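Section 4: Setting Up Your Bench and Doing the First Full Polish

Okay, you've unpacked the kit and you know which brush is which (if you skipped Section 3, go back, because mixing up the black brush and the neutral one is a mess you'll be living with for months). Now we get to the fun part! I do my own shoes this way on Sunday evenings, and once everything is laid out it takes me 40 minutes a pair, plus the drying time when I wander off and make dinner.

What you need on the table

The Vincze 204 cream, black or neutral
The tin of Fultetti wax
Two horsehair brushes and the little round dauber
Cotton cloths – old T-shirts are great, just cut off the seams
A pair of shoe trees
A bowl of cool water
One sheet of 1000 grit paper, for heel edges only

Setting up

1. Pick a table at about hip height if you're going to stand, or elbow height if you're sitting. I stand. Ottó Simon, who wrote the first version of this guide, sat for all of it, and his shoes came out better than mine, so do what you like.

2. Put the table near a window or under a plain white lamp. Warm yellow bulbs make black and very dark brown look the same, and I once did half a pair of brown brogues in black cream before I noticed.

3. Lay down a mat or a sheet of newspaper. Wax wipes off a sealed surface pretty easily but it soaks right into bare wood.

4. Line things up in the order you'll use them, left to right if you're right-handed: dry brush, damp cloth, cream, dauber, second brush, wax, clean cloth, water.

5. Open the tins now, while your hands are clean. The Fultetti lid has a twist key on the side, and it's no fun with greasy fingers.

Note: Keep the cream away from radiators and sunny windowsills. If it separates, stir it with a toothpick and let it sit overnight with the lid on.

Cleaning

6. Take the laces out. All the way out, please! Then put the trees in. They should be snug without stretching the leather across the top.

7. Brush the whole shoe dry, including the seam where the upper meets the sole. That seam holds more grit than the rest of the shoe put together.

8. Wipe down with a cloth that's damp and well wrung out. Let the shoes air dry on their soles for 34 minutes or until you can't feel any coolness on the leather. (The number is from Kiprono Tanui, who tested this section for us with a kitchen timer and would not round it.)

Caution: Don't use a hair dryer, an oven, or the top of a heater. Leather dried fast will crack across the toe crease and you can't polish a crack away.

Cream and wax

9. Dab a pea-sized bit of cream onto the dauber and work it in with small circles, starting at the heel. Start at the heel every time. If the color is off, that's where you want to find out.

10. Go around the shoe, then leave it for ten minutes and do the other one.

11. Brush it all off with the second horsehair brush, long fast strokes, light pressure. You'll see the shine come up a little here, and it's tempting to stop. For everyday shoes you really can.

12. For more gloss, wrap a cloth tightly around two fingers, touch it to the wax, and cover only the toe and the heel. Add one drop of water and keep circling until the haze clears. Repeat with very thin layers. I do four or five on a Histon cap toe, fewer on a loafer.

Caution: Keep hard wax off the parts that bend. It flakes, and the flakes look like dandruff.

13. If the heel edge is scuffed, rub it gently with the 1000 grit paper, going one way only, and finish with a bit of cream. Keep the paper well clear of the upper.

Note: Suede, nubuck and patent leather don't belong in this section. Suede gets its own pages in Section 6, and for patent you only want the Tanomholm wipe from the side pocket of the kit.

Before you put the lids back on, look at the pair together under the light, both toes toward you, and then turn them around and check the backs. I nearly always find a dull spot behind the ankle.

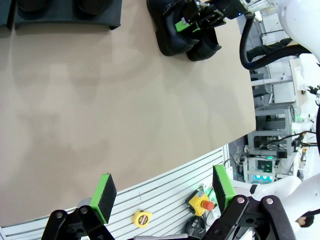
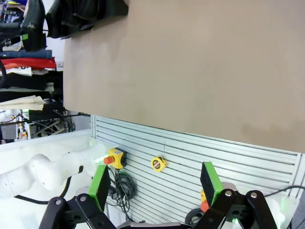

Two black shoes next to each other on a tan tabletop, with a third one held toe up:
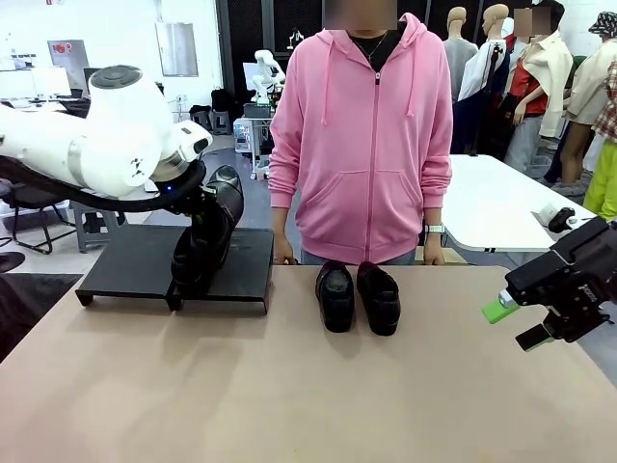 How often should I do the full polish on shoes I wear to work every day?

Once every three or four weeks is plenty, with a quick dry brushing each evening in between. If the leather starts to look pale at the creases, put a thin coat of cream on sooner and save the wax for next time.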